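Grorville attic office plan leaves neighbors with more questions than answers

By Carmela Vidal
Mar 31, 2019

GRORVILLE - The town wants to let homeowners turn their attics into places of business, and it says the change will cost taxpayers next to nothing. People who have watched this town hall promise things that cost next to nothing may want to read the whole proposal before they clap.

The measure, which goes before the town council for a first vote next month, would drop the old rule against running a business above the second floor of a house. Owners who meet a short list of conditions could get a permit at the front desk without a hearing. Town staff say 2,090 homes in Grorville have an attic large enough to qualify.

That number deserves a closer look. It comes from property tax records, which list the floor area of an attic but say nothing about how much of that floor a grown person can stand up on. Half the older houses on the east side have roofs that come down to knee height at the edges. A planning employee confirmed at Tuesday's meeting that staff did not visit any of the homes in the count.

"We're comfortable with the estimate," the employee told the council. Asked by a member of the public how many of those owners had shown any interest in an attic office, the employee said the town had sent out a survey in October and received 443 replies. The town has not released the replies. It has released a one-page summary, which says that "a strong share" of people were in favor. Strong is not a number, and a request for the actual count had not been answered by the weekend.

The survey itself asked only one question on the subject. It read, "Would you like more freedom to use your home the way you choose?" It is hard to picture who would check the box marked no.

Szabolcs Antal has lived on Alaoui Street for 20 years and says he would have liked a question about parking. His block already fills up by dinner time, and under the plan an attic business could receive clients until 8 p.m. without adding a single space.

"They keep saying it will be one person and a laptop," Antal said. "Then why does the permit allow clients at all? A laptop doesn't have clients."

Town staff answered that most visits would take place during the day, when many residents are at work. They offered no figures for that either. They also said parking complaints could be made through the regular complaint line, which, as anyone who has reported a pothole on Prondolen Road can tell you, is a good way to hear recorded music.

Supporters have a case, and it should be heard. Rents downtown have pushed out bookkeepers, tutors and piano teachers, and some of them have been working from home against the rules for years. Making that legal would bring those people under the same safety checks as everyone else. Carried out with care, the plan could do some good.

Whether it will be carried out with care is another matter. The draft calls for a fire inspection before a permit is issued, but Grorville shares its fire inspector with two other towns, and the wait for an ordinary kitchen inspection is already running past six weeks. The draft budget has no money for a second inspector. Instead it says the extra work will be "absorbed," a word that turns up four times in the document and is never explained.

The plan's design guide, a glossy booklet prepared by the consulting firm Trakska, does little to settle the matter. It spends more pages on how an attic office might look than on how anyone would get out of one. 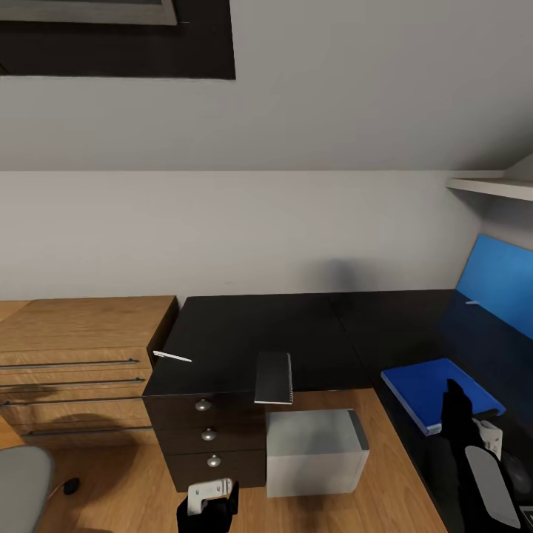
The rules on headroom and exits are where the plan gets thinnest. The draft asks for "adequate" ceiling height and leaves the inspector to decide what that means. Current building rules at least give a figure, and the draft would set it aside for attic offices. A sloped white ceiling over a honey-colored dresser with long metal handles makes for a pleasant corner, but a homeowner still has to know where the slope gets too low to count as office space. The guide doesn't say. Nor does it say if a window in the roof can serve as the second way out, a point on which two council members gave opposite answers on Tuesday.

Trakska was also hired to write the cost study, and the firm lists attic conversion among the services it sells to homeowners on its website. The town says it sees no conflict. The company did not return a call asking whether it expects to bid on work that comes out of the new permits.

Then there is the tax question. A finished attic is worth more than an empty one, and the assessor's office confirmed that any home with a permit would be looked at again the following year. The one-page summary mailed to residents leaves that out. So does the booklet.

The council will take comments in writing until the day before the vote. Copies of the full draft are at the town clerk's desk and at the library, where the front desk had one copy on Friday. The survey replies are not included.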